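双臂叠衣服：抓取点总是落在白色条纹上，感知的问题还是规划的问题？

版块：软件与控制 > 感知与规划
标签：柔性物体、双臂、分割、时间同步

siebe_bakker（楼主）
1楼 下午两点

大家好，我是 Siebe Bakker，中文是我的第三种语言，如果有写得不清楚的地方，请直接指出来，我会改。

我在 Brondholm 做双臂操作的软件。现在的任务是把随意堆放的衣服先展开，再折叠。桌子是灰色的绒面布，头部有一个相机，两只手臂各有一个两指夹爪。软件分成三层：

感知层做衣物分割，并且给出抓取点的候选；规划层从候选里选一对点，分配给左手和右手；控制层以固定周期执行轨迹。这三层都跑在我们内部的框架 Fover 上面，Fover 负责消息、时间戳和日志。

单色的衣服工作得比较好。但是换成红白相间的运动外套以后，结果变差很多。在168次尝试里面，只有85次第一次就抓到了可以用的边缘。失败的情况很相似：抓取点落在白色那一块的细条纹上，夹爪闭合以后夹到的是布面中间，提起来还是一团。

我的理解是，网络把条纹当成了边缘。可是我把分割结果画出来看，外轮廓是对的。所以我不确定问题在感知，还是在规划层给候选打分的方法。请有经验的朋友给一点意见。

铁皮铅笔
2楼

轮廓对不代表内部边缘对。你的候选点是从外轮廓取的，还是从一张单独的“可抓边缘”热力图取的？如果是后者，条纹几乎一定会出问题。训练数据里有多少带条纹的衣服？

siebe_bakker（楼主）
3楼 回复 铁皮铅笔

是从单独的热力图取的。训练集有2,000张标注的图，大部分是单色毛巾和T恤，带条纹的有42张。我写出来以后自己也觉得这个比例不好。

铁皮铅笔
4楼

那答案已经有一半了。42张里面如果多数是横条纹T恤，对斜的细条纹基本没有帮助。先补数据，别的以后再说。

nele_vw
5楼

我不太同意楼上。我是 Nele Van Wijk，在 Leemans 做类似的东西，用的也是 Fover，不过版本可能比你们旧。

补数据当然有用，但是只靠补数据，下一件格子衬衫来的时候你又要补一次。我们的做法是把深度的不连续作为硬条件：热力图上的候选点，附近必须有高度的台阶，没有台阶就直接扔掉。印上去的条纹没有高度，所以会被过滤。

Siebe，你们的热力图有没有用深度？

siebe_bakker（楼主）
6楼 回复 nele_vw

网络的输入只有彩色图。深度只在最后一步使用，用来计算夹爪下降的高度。我以前试过把深度加进去，可是绒面布上的深度噪声比较大，薄的布边和噪声差不多高，那时候就放弃了。

慢一拍
7楼

同样的坑踩过。单层布平铺在桌上，台阶基本看不见，Nele 的硬条件会把好的候选也杀掉。堆成一团的时候倒是可以用，因为褶皱本身够高。

建议分两个阶段：一团的时候用深度过滤，展开以后换成轮廓取点。阶段的切换用分割面积和最大高度来判断，一个简单的状态机就够了，不需要再训练一个分类网络。

铁皮铅笔
8楼 回复 慢一拍

状态机在边界上会来回跳。衣服展开一半的时候，你的两个阈值同时都不可靠。

慢一拍
9楼

加迟滞。进入和退出用不同的阈值，每次抓取动作结束以后才允许切换一次，执行过程中锁住。我们跑到现在没有见过来回跳。

nele_vw
10楼

补充一下，我说硬条件的时候确实想的是一团的情况。平铺以后我们也不用它。7楼说得对，我应该写清楚。

另外一个问题，楼主说夹到的是“布面中间”。你能不能确认，规划层给的点和夹爪最后到的点是同一个点？如果头部相机和手臂的时间戳没有对齐，或者手眼标定有偏差，看起来的现象是一样的。条纹可能是真凶，也可能只是正好在那里。

siebe_bakker（楼主）
11楼 回复 nele_vw

这是一个很好的问题，我没有单独检查过。Fover 的日志里同时有“计划点”和“到达点”，我今天下午把它们放在一起比较，然后回来报告。

Ondley老用户
12楼

插一句，如果你们的轨迹回放还是用 Ondley，请注意它默认按接收时间排序，不按采集时间。我因为这个白查了很久的标定。在配置里面把排序的键改成采集时间再回放。

铁皮铅笔
13楼

12楼这个提醒有用。不过我还是押感知。标定有偏差的话，单色衣服也会失败，楼主说单色的工作得比较好。

nele_vw
14楼 回复 铁皮铅笔

不一定。单色毛巾又大又厚，偏一点也能夹到。外套有很多层，偏一点就夹到别的层。成功率高不能证明误差小，只能证明任务容忍这个误差。

siebe_bakker（楼主）
15楼 下午五点

我回来报告。先说结论：两个问题都有，但是条纹的问题更大。

一，Ondley 的排序确实是按接收时间。改成采集时间以后，回放里面计划点和到达点靠近了很多。这只影响我的分析工具，不影响真实的执行。所以我以前看到的“偏差”，有一部分是假的。谢谢12楼。

二，真实执行的误差还存在，左臂比右臂大。我准备把左臂的手眼标定重新做一次。

三，我把失败的那些热力图全部导出来看，峰值大部分在白色面料的红色细条纹上，而且沿着条纹的方向拉长。这个不能用标定解释。

我贴一张头部相机的图，方便大家讨论取点。外套堆在桌子的左侧，白色那块上面有斜的细条纹，左夹爪的内侧手指在图像里正好压着白色的部分。

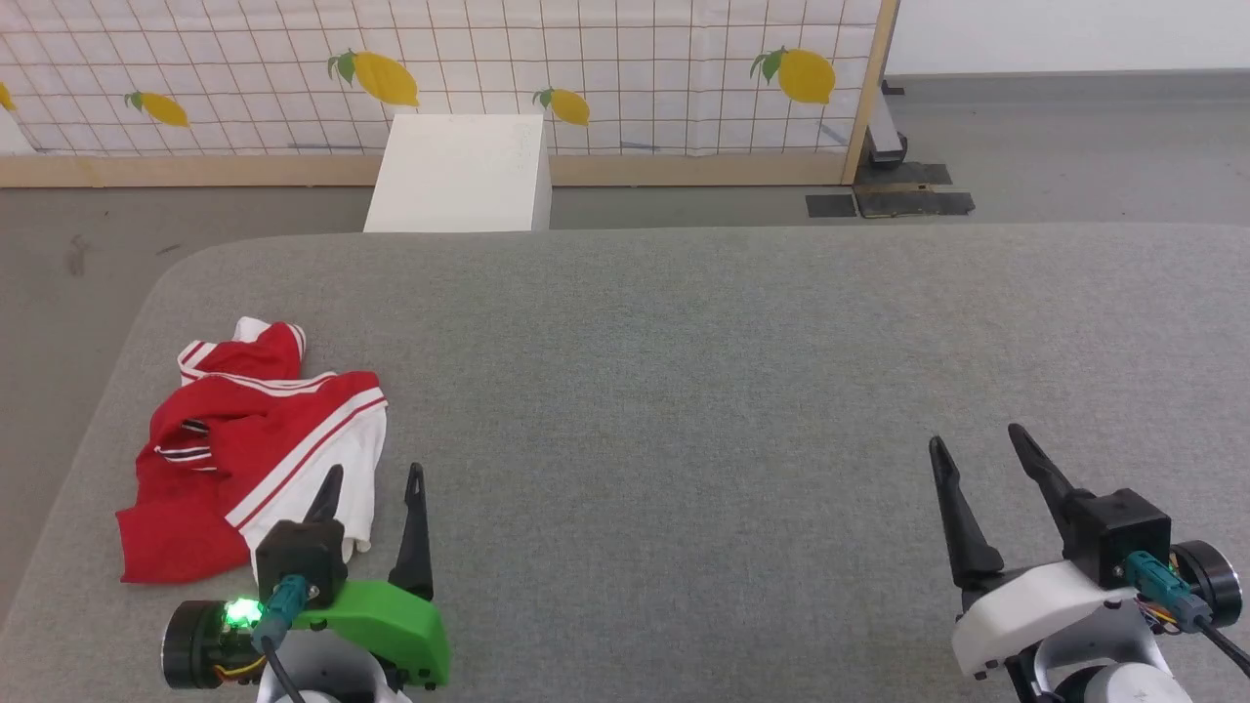

针对这个姿态的三个具体问题

第一个问题是遮挡。手指在图像里盖住了一部分白色面料，分割的轮廓在那里就不是衣服真正的边。我现在没有把夹爪的遮罩从图像里去掉，热力图在手指和布的交界处也会给出一个小的峰值。

第二个问题是分配。衣服在左侧，右侧的桌面是空的。我的规划层要求两只手同时各有一个点，所以右手必须伸很远，路径的代价很高，有时候求解器超时，然后退回到排名第二的候选。

第三个问题是领口或者袖口那种带条纹的窄边。对于它，条纹和真正的布边是平行的，靠得很近。如果简单地惩罚所有条纹，这些好的抓取点也会被惩罚。

慢一拍
16楼

遮挡那个先修，最便宜。你有关节角，有夹爪的模型，直接渲染一个遮罩，稍微膨胀一点，从热力图里扣掉。渲染时用和图像时间戳对齐的关节角，不要用最新的关节角，不然手臂一动遮罩就错位。

分配那个，我的意见是取消“两只手必须同时有点”的要求。单手先把衣服拖到中间，再用双手。多一个动作，但是求解器轻松很多。

铁皮铅笔
17楼

同意先修遮挡。拖动我反对，布越拖越乱，而且绒面摩擦大，拖的时候下层可能不动，上层翻过去。不如单手提起来，在空中交给另一只手。

慢一拍
18楼 回复 铁皮铅笔

空中交接需要在空中再检测一次抓取点，他的网络没有在悬垂的衣服上训练过。你这是给他加了一个新的课题。

铁皮铅笔
19楼

取最低点就可以了，不用网络。重力已经替你把衣服理过一遍。

nele_vw
20楼

最低点这个办法我们用过，对毛巾好，对外套一般，最低点有时候是袖口，有时候是下摆，后面的折叠流程要能接受两种情况。

关于第三个问题，不要惩罚条纹，改成数据增强。在单色衣服的图上，用分割遮罩限制范围，随机贴上不同方向、不同宽度的条纹，标签不变。包括和布边平行的条纹。网络需要学到条纹和标签没有关系，而不是学到条纹不好。这样你也不必重新标注。

贴的时候记得让条纹跟着褶皱稍微弯曲，再乘上原图的明暗。如果条纹是完全笔直的，网络会很快学会认出假条纹，然后真的来了还是错。

siebe_bakker（楼主）
21楼

非常感谢，我整理一下下一步的顺序：

先做夹爪遮罩，用采集时间的关节角渲染；
再重新标定左臂；
然后用条纹增强重新训练热力图，深度过滤只在堆成一团的阶段打开，按照9楼的方法加迟滞；
规划层允许只有一只手有点，另一只手停在安全的位置。

拖动还是空中交接，我先两个都不做。先看放宽要求以后求解器还会不会超时。

还有一个小问题问 Nele：你们的增强是离线生成，还是训练的时候在线生成？

nele_vw
22楼 回复 siebe_bakker

在线。离线的时候我们生成过一批，后来改条纹的参数又要全部重来，很麻烦。在线慢一点，但是 Fover 的数据加载可以开多个进程，够用。随机种子要写进日志，不然出了奇怪的结果没有办法复现。

Ondley老用户
23楼

楼主改完排序以后，旧的回放缓存要手动清掉，不然打开的还是旧的顺序。

siebe_bakker（楼主）
24楼

缓存我没有清，现在去清。训练完以后我在这个帖子里更新结果，还是用同一件外套测试168次，这样可以和以前的数字比较。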